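把持学習サービス「Lometti」は授業の実習に使えるか
Sernville工科カレッジ 自動化実習 プロジェクト報告書
提出日:2025年8月2日
班員4名 指導:Mylene Dizon

1. きっかけ

昨年度の先輩の報告書に、箱の中の部品をつかむ動作を教示するだけで前期が終わったという愚痴が書いてあった。その解決策として候補に挙がったのがRurnness社のLomettiである。試行を重ねるほど賢くなる把持学習サービス、専門知識は不要、既存のアームにそのままつながる、というのが案内冊子の言い分だった。
この手の宣伝文句を私たちはあまり信用していない。「そのまま」がどこまでを指すのか、「賢くなる」とは何がどれだけ変わることなのか、冊子のどこにも書かれていなかったからである。担当教員のDizon先生からは、気に入らないなら気に入らない理由を測って持ってきなさいと言われた。本報告はその結果である。
試用契約は28日間で、機能制限はない。期間中に得た把持データはすべて提供元のサーバーに送られる。この点は契約書の後ろのほうに小さく書いてあり、班の中で少しもめた。

2. 導入作業

接続ソフトのインストールは説明書どおりに終わった。問題はそのあとである。アームの制御装置との通信設定は「環境に応じて適切に設定してください」の一行で済まされていて、どの値が適切なのかは自分たちで探すことになった。問い合わせへの返事は丁寧だったが、内容は説明書の該当ページの案内だった。そのページを読んで分からなかったので問い合わせたのである。
作業空間の登録にも手間がかかった。箱の底の高さと四つの斜面を画面上で指定するのだが、斜面の角度を入れる欄がない。底面と縁の高さから推定する仕組みらしく、推定された壁は実物よりも立っていた。初日はグリッパーが斜面のかなり手前で止まってしまい、壁際のものには手が届かなかった。設定ファイルを直接書き換えれば直せるが、これを「専門知識不要」と呼ぶのは無理がある。

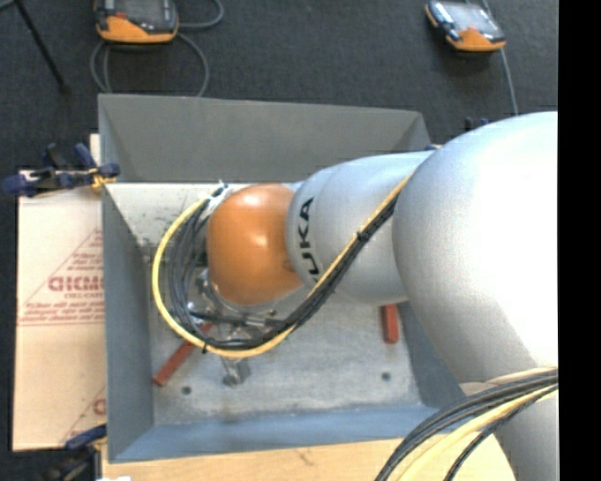 把持候補の順位づけは、Lomettiの売りの中心にあたる。画面には候補ごとに点数が表示され、点数の高いものから順に試行していく。私たちが最初に疑ったのは、この点数が何を見ているかだった。対象が少なければ簡単だろうと思っていたが、灰色の箱に赤橙色の棒が2本しかない状態でも迷うことがある。1本は斜めに寝ていて、もう1本は縦向きで前腕リンクのすぐそばにある、という配置では、どちらを先に取るかで手首の回し方が大きく変わる。手首のまわりには黄色いケーブルが大きな輪を描いているので、回しすぎる姿勢は避けたい。ところが点数の内訳にケーブルに関する項目はなく、設定画面にも見当たらなかった。結局、手首の回転範囲は制御装置の側で制限した。サービスが避けてくれるわけではないので、これから使う班は先に制限を入れておくこと。

3. 測定の方法

対象物は直方体のブロックだけにした。つかめたかどうかの判定はサービス側の自動判定と班員の目視の両方で記録し、食い違った場合は目視を採用した。自動判定はグリッパーの開き幅だけを見ているようで、ブロックの角に引っかかっただけの状態も成功に数えることがあった。案内冊子のグラフがどちらの数え方で作られたのか、問い合わせたが回答はもらえていない。
失敗の定義は、持ち上げたあと箱の縁より上まで運べなかったものとした。途中で人が止めた試行は集計に入れていない。止めるかどうかの判断が班員によって違っていたことは、反省点として書いておく。私は早めに止めるほうで、ほかの班員からは慎重すぎると言われた。

4. 結果

集計対象となった試行は1421回、そのうち失敗は472回だった。成功率にすると66.8%である。従来の教示による方法とは条件がそろっていないので直接の比較はしないが、少なくとも「ほとんど失敗しなくなる」という冊子の表現を裏づける数字とはいえない。
失敗の中で目立ったのは、壁の根元に沿って横たわったブロックである。指を差し込むすき間が片側にしかないのに、候補の点数はほかのブロックと変わらない。つかみにいって斜面に当たり、少しずれて、もう一度同じ角度で行く。この繰り返しを見ているのはなかなか退屈だった。試用の後半になってもこの癖は直らず、学習が進んだといえる証拠は見つけられなかった。
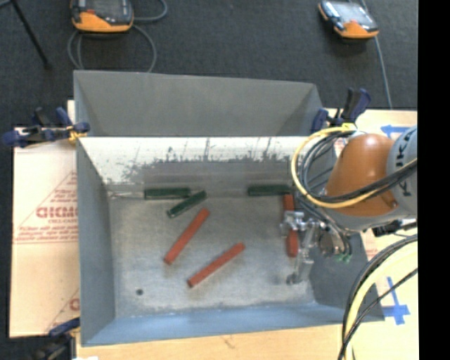

色の影響も調べるつもりだったが、途中でやめた。緑と赤橙で差があるように見えた時期があったものの、記録を見直すと、緑のブロックを箱に入れる担当者がいつも壁際に寄せて置いていただけだった。置き方をそろえないまま色の話をしても意味がない。この部分のデータは付録に残したが、結論には使わないでほしい。
処理の待ち時間は、回線が混む時間帯にはっきり延びた。計算をサーバー側で行っている以上避けられないとの説明だったが、実習室の回線は授業中ほど混む。いちばん使いたい時間にいちばん遅いことになる。待っている間アームは止まったままで、画面には処理中の表示が回り続ける。手元の計算機だけで動く版もあるものの、料金体系が別で、試用の対象外だった。

5. よかった点

悪口ばかりになったので、認めるべきところも書く。試行の記録が自動で残り、あとから一回ずつ呼び出せる機能はよくできている。失敗の直前の候補と点数を並べて見られるので、班の議論が「たぶんこうだろう」で終わらなくなった。正直なところ、学習機能よりこちらに価値があると思う。
ブロックが互いに離れて寝ているときの把持は安定していて、見ていて不安がない。非常停止のあとの復帰手順も画面の指示だけで済んだ。
箱の固定については説明書に「動かないこと」としか書かれていない。私たちはクランプで留めた。留め方が甘いと、壁に当たったときに登録した位置がずれてしまい、その後の試行が全部怪しくなる。始業時の点検表に一項目加えておいた。

6. 費用について

試用後の料金は接続するアームの台数で決まる。学校向けの割引はあるが、条件として成果の公表前に提供元の確認を受けることになっている。確認が何を意味するのか、書き直しを求められる場合があるのかを尋ねたところ、「通常は形式的なものです」という返事だった。通常でない場合については書かれていなかった。
Tsegaye班が試した別の方式(候補を人が画面で選ぶもの)は、一回ごとに手はかかるが追加の費用がない。実習の目的が把持の考え方を学ぶことなら、そちらで足りるという意見が班の中では多かった。反対意見は一人で、記録機能だけのために契約してもよいというものである。

7. 判断

現時点では、Lomettiを来期の実習に採用することは勧めない。失敗の多さに加えて、失敗した理由を利用者が直せる場所が少なすぎる。斜面の角度を入力できること、ケーブルや手首の回転を候補の点数に反映できること、この二つが入るなら再評価する意味はあると思う。提供元の話では9月に更新があるそうだが、内容の一覧はまだ届いていない。
更新後に再評価をする班は、私たちが使った配置表と失敗の定義をそのまま使ってほしい。ファイルは実習室の共有フォルダに置いてある。旧版の配置表には壁際の置き方の指定が抜けているので、必ず改訂版を使うこと。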